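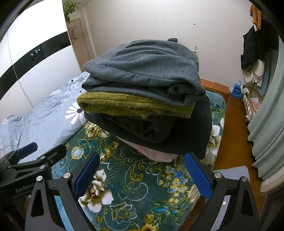

When does the winter clothing exchange open? It opens in the second week of October, in the small hall at Femley, and runs for 8 weeks.

Minutes of the Lalby and Femley Residents' Association, October meeting

The meeting was opened at 7 p.m. The minutes of the last meeting were read and approved without changes.

1. Clothing exchange
It was agreed that each household may bring up to two bags. Clothes must be washed and folded before they are handed in. Shoes will not be taken this year, as there is no shelf for them. A member asked if children's coats can be kept on a separate table. This was agreed.

2. Hall heating
The firm Barta has looked at the boiler and sent an offer. The repair would cost around 200 pounds. Members found the price fair, but they wished to know if the work has a guarantee. The secretary will write to the firm and report at the next meeting.

3. Bus stop at Komau Road
The council has still not answered our letter about the broken bench. A second letter will be sent, with a copy to the bus company.

4. Other matters
The key to the side door is missing. Whoever has it is kindly asked to bring it back. The tea fund is low and a new box will stand by the entrance.

The meeting was closed at 8.40 p.m. The next meeting is in November, same place and same hour.

Minutes taken by the secretary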